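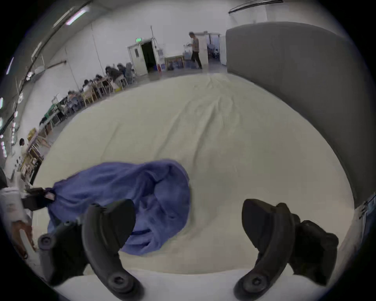 January 22, 2023

Numdale's clothes and linen exchange has had its best month yet, and what a month! In the six weeks since the folding hall opened, 1,037 pieces have been through it and out again to new homes: towels, blankets, sheets, shirts and a great many pillowcases. The Livurside Exchange, which runs the hall, put the number up on the door this week in very large figures, and quite right too.

For anyone who hasn't been yet, the hall is the big white-walled building behind the old Haugen depot, with the grey concrete floor that eats the warmth out of your feet (wear thick socks). Tall grey panels stand beside the folding places, and the tops people work on are broad and pale, which makes it much easier to spot a stain or a pulled thread before anything goes back on the shelves. Shake it out, look it over, fold it, stack it. That is the whole job, and it is a surprisingly cheerful way to spend a couple of hours.

The towels and blankets come first in the morning. They are bulky and they slide about, and a thick fuzzy one will spring open again the moment you turn your back if you haven't squared the corners. The Livurside way is to find a corner, pull it out flat, find the next one along, and only then start thinking about folding. Thirds one way, half the other, fold facing out. Big blankets get a second pair of hands. Small towels are rolled if they are going to the swimming club and folded flat if they are going anywhere else, and yes, there was a long discussion about that.

Shirts are a different matter altogether. A crumpled long-sleeved shirt can take longer than three bath towels, as the sleeves go everywhere, the cuffs twist themselves up and the collar wants to lie on its side. The exchange used to hang them all, but the rails filled up so fast that by the middle of last month there was a queue of bags waiting. Folding them has freed up most of one wall. It has also meant that a whole size can be kept in a single crate, so if you come in asking for a large in blue you can have a pile to look through in half a minute, where before you'd have been pushing hangers along for ages.

The method on the wall card goes like this. Lay the shirt out with the front downwards and smooth it from the middle towards the sides. Straighten both sleeves fully before you fold either of them. Bring one side in to the centre, lay its sleeve back down along the body, then do the same on the other side. Fold up from the hem in two goes and turn it over, so the collar is on top. Children's shirts only need one fold from the hem. Anything with a missing button goes in the mending basket with a scrap of white tape on the cuff.

It sounds fussy written down, but people get quick at it. One afternoon session cleared 300 shirts before the kettle went on, a record that has already been challenged by the evening lot, who claim their shirts were bigger.
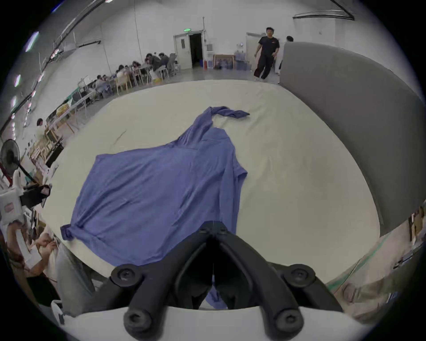
A reader in Droltham has written in to say that the card has it the wrong way round, and that shirts should be folded face up from the start so you can keep an eye on the buttons. She has done it like that since her first job in a laundry and says she can fold one in the time it takes to read our instructions. She also wants us to know that sleeves crossed over the back in an X will leave a crease across the shoulders that no amount of wearing shifts, and would we please print that bit even if we leave out the rest.

We passed her letter on to the exchange and they are delighted with it. The card is being redrawn to show both ways, side by side, and there's an open invitation for the Droltham method to be demonstrated at the hall next time she is over. The point about sleeves is going in, in capitals.

There is more to look forward to. From February the hall will be open for longer, with the doors staying open until 6 in the evening, so people coming straight from work can drop off a bag or pick something up. The mending corner moves over to the side nearest the windows at the same time. It has been tucked away by the stores until now, and threading a needle there on a dark afternoon was a test of character. A second ironing board has been promised by the Haugen launderette as well, along with a box of wooden hangers for the coats, which will carry on being hung up.

The bedding shelves are the ones to watch at the moment. A very generous load arrived from a guest house that is changing all its rooms over to a new colour, and there are 11 full sets of double sheets in lovely condition, plus odd pillowcases by the armful. Singles are running low. If you have single sheets at the back of a cupboard, even quite faded ones, they will be snapped up.

What the exchange can use right now:

- single fitted sheets, any colour
- bath towels and hand towels
- long-sleeved shirts in adult sizes, particularly the larger ones
- blankets that will go through a normal washing machine
- shirt buttons, loose or on a card, white or clear for preference

Please wash everything first and bring it dry. Bags can be tied loosely at the top but not knotted tight, as every knot ends up being attacked with scissors and the bags can't be used again. Duvets and pillows can't be taken at present because there is simply no room to store them. Curtains are fine if the hooks are out.

Taking things home works as it always has. You choose what you need, have it noted down at the desk and off you go. There's no charge and no form, and you don't have to have brought anything in yourself. Plenty of people do both, and we know of at least one tablecloth that has been round Numdale three times and come back cleaner on every trip.

New folders are welcome at any session and you don't need to sign up. Somebody will show you the towels first and let you work up to shirts when you feel ready. Fitted sheets are kept until last for everyone, and there is a round of applause for anybody who gets one to lie flat. Tea is in the side room, mugs are on the hooks, and biscuits are very gratefully received, so long as they stay well away from the clean linen.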